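Moved the shop's spare parts orders from Ferinley to Pilbridge in February. A few notes for anyone thinking about doing the same.

Ferinley charged us per box. Pilbridge charges per shelf, 31 a month, and we use 11 shelves.

Returns are slower. The last one took 11 days and Efthymia Kourkoulas had to call twice. 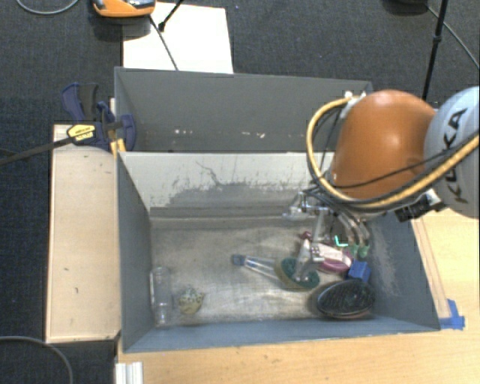
Gray bins on a light wood tabletop.

Labels matter more than I expected. Pilbridge sends back anything without a part number on the outside – even a single bag of washers.

We had 705 part numbers on the old list. Fotini Koutsoukos went through it and a lot of them were doubles.

Still buying belts from Psarras. No plans to change that.

Will post the full costs when the next bill comes in.

© Dedov Cycle Repair | Contact | Back to top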